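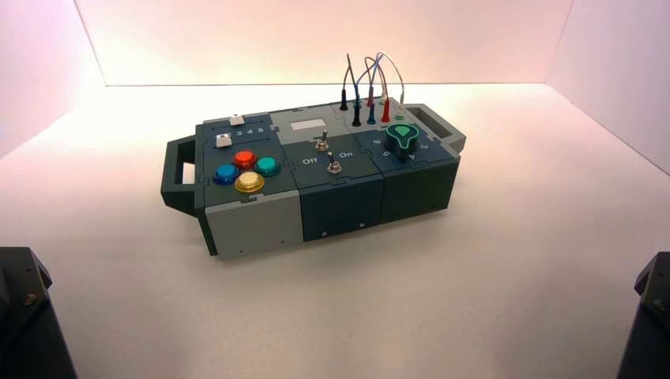
Three modules, two handles, one very green knob.

The Button Box: A Small Gallery
Posted by Denise Ellwood, Sunday, March 12, 2023

Every workshop has an object that visitors cannot leave alone. Ours is this box. People come in to talk about schedules and within a minute they have a thumb on the red button, looking guilty. Asanka Abeysekara claims he has never touched it. Asanka is also the one who keeps leaving the sliders somewhere new.

The buttons are laid out like a game controller, red at the top and yellow at the bottom, so anyone raised on video games goes straight for them and ignores the rest. I think the toggle switches deserve better. They have proper silver bat levers, with Off and On printed on either side for those of us who like things spelled out.

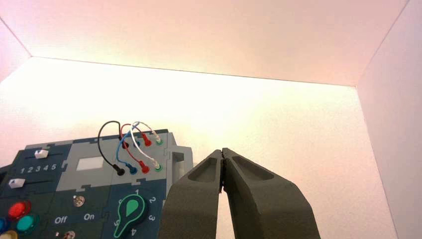
My own weakness is the sliders. White knobs, white numbers, and a track that invites you to line things up exactly and then be annoyed when you miss by a hair. Parveen Sarkar can park one dead on the 3 without looking. I have been told this is not a skill, mostly by people who can't do it.

The jigsaw seams between the panels are the other thing everyone asks about. Yes, they look like a puzzle. No, please don't try to solve it. Ignacio Segura has the small screwdriver and would like to keep it in the drawer until July.

More pictures once I get the box back from Kamrul's desk.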